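Search this site Search Enter keywords Go

Automation on the Packing Floor: Questions We Keep Getting

Written by the shop stewards at the Durnent site, for people who work there. Management has its own page. Read both. Last changed 11 July 2026.

What is being brought in?

Durnent has signed with Grateck to automate part of the accessories bench, where power strips, adapters and cable sets get picked up, checked and put in trays. The system is sold under the name Zerner. It's a robot arm with a two-finger gripper, and it learns the job from recordings of the job being done with a gripper you hold in your hand. The recordings started in April.

So we're training our replacement?

The official answer is no. The official answer is that the Zerner will "support" the bench. We asked what that word means in hours and got a slide with a picture of a sunrise on it. What we do have in writing is that no bench position will be cut during the trial. The trial has no end date in the document we were given, and we've asked for one twice.

What is the hand-held gripper like to use?

Slow. You squeeze it to close the fingers, and everything you'd normally do by feel you now do by looking. A power strip lying flat is easy enough to grab by hand without thinking. With the gripper you have to line up with the narrow side, come down low, and hope you don't shove it across the table. People who have packed for years say it makes them feel like beginners, and then they get told their recordings were "noisy."

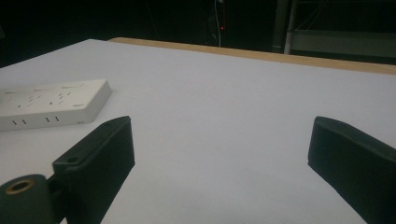

Photo: Durnent accessories bench / shop stewards' page. Reuse with credit.

Why does a power strip matter so much?

It's the item Grateck chose to start with. A white strip on a white tabletop doesn't stand out much, apart from its edges and the dark slits of the sockets, and we're told a system that can cope with that can cope with most of what we handle. Maybe. Most of what we handle also comes tangled, taped, or in the wrong box, and we haven't seen any of that on the recording list.

How many recordings do they want?

The target on the wall is 3119. We don't know who came up with that or what happens when it's reached. Our guess is a new target.

Do I have to do it?

No. Recording is voluntary, and your lead can't put it on your schedule without asking you. If you say yes, a session is 80 minutes and you get a 10 minute break after it, on top of your normal breaks. If your lead tells you the break comes out of lunch, talk to a steward the same day.

Does it pay more?

Not at the moment. You are being asked to pass on a skill you built up over years, and you are being paid the packing rate to do it. We think teaching a machine is training work and should be paid like training work. The company says it's "a different way of packing." We have filed on this.

Is the camera recording me?

The camera is on the gripper and points at the table. Your hands and the people next to you can still end up in the footage, and so can talk, if the microphone is on. We were told it's off. We've asked for that in the agreement, and for a rule that recordings can't be used in reviews or discipline. The first draft said footage could be used for "quality purposes," which could cover anything at all. That line is gone from draft 2. Keep an eye out for it coming back.

The Nazari warehouse already has one. How did that go?

Depends who you ask. Nazari management says nobody was let go. People on the floor there tell us the same thing, but they add that anyone who left wasn't replaced, and the ones who stayed now spend a good part of the shift clearing jams and resetting trays. Some prefer it, especially those with bad wrists. Others say they went from doing a job to waiting on one.

Isn't this better for our backs and wrists?

It could be. Repetitive strain on that bench is real and we won't pretend otherwise. But if the machine takes the light items and leaves us the heavy and awkward ones, the strain goes up for whoever is left. We want an injury review before and after, done by someone Grateck isn't paying.

What should I do right now?

Write down your session times and whether you got the break. Don't sign anything about "data contribution" until a steward has read it. If you get moved off the bench, even for a day, tell us where you went and who covered.

Can I see the full agreement?

Yes. Draft 2 is in the binder in the break room. Please put it back when you're done with it.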